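石纹台面的厚度与边缘

9月　文/本刊家居组

台面的前沿是厨房里磨损最集中的部位。锅底磕碰、抽屉拉开时的刮擦、腰带扣的反复接触,都发生在这条线上。检修旧厨房时,先看前沿,再看水槽四周,最后看靠墙的接缝,顺序一般不变。

深色细纹的石纹台面近年在小户型中用得较多。黑、灰、白三色颗粒混杂,碎屑和浅划痕不易显现,代价是清洁时也不易发现残留。Oltine 的安装手册建议以侧光检查:关掉顶灯,用手电贴着台面平照,颗粒状的残渣会投出短影。纯色台面用正面光即可。

厚前沿有两种做法。一种是整板同厚,重量大,对柜体要求高;另一种是薄板加贴边,只在可见的一侧加厚。后者成本低,但贴边处的胶缝须与纹理走向错开,否则颗粒越细,接缝越明显。Ternov 的展厅同时陈列两种样板,长度均为1552毫米,供顾客从侧面比较。 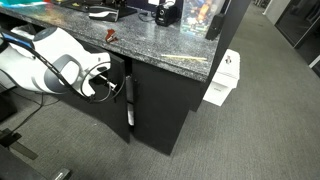

深灰色斑点石纹台面,后侧放置一排物品,近前沿处有一件红褐色小物。

摆放方式影响台面的有效面积。常用器具沿后侧排成一行,前半部留作操作区,是最省事的布局。电器的底座宜选深色、扁平的款式,与深色台面的交界不显突兀;颜色鲜明的器物集中在一端,取用时容易辨认。零碎的小物,如夹子、细棍一类,应随手收走。它们在斑点纹理上不醒目,擦台面时常被抹布带到地上。浅色的细长物件稍好一些,至少看得见轮廓。

清洁用中性洗涤剂,稀释后以软布擦拭,再用清水过一遍。去污粉会磨掉表面光泽,前沿的转角处最先发白。油渍停留时间长的,可用湿布敷7分钟后再擦。Plarus 的养护膏适用于天然石材,用于人造石时应先在背光处试一小块。

接缝的密封胶每年检查一次。靠墙一侧的胶条如有发黑或翘边,须整条铲除重打,局部修补往往从新旧胶的交界处再次开裂。铲胶时刀片与台面的夹角保持在13度以内,过陡容易崩边。

更换整块台面前,应复核柜体水平。Ostrowski 的 921 型调平脚可在不拆踢脚板的情况下从正面调节,适合旧柜改造。调平后静置一夜,再落板打胶。

相关文章
水槽下沿滴水线的处理
抽屉滑轨的三种安装高度
深色台面与吊柜底灯的搭配
旧柜体加固:背板与角码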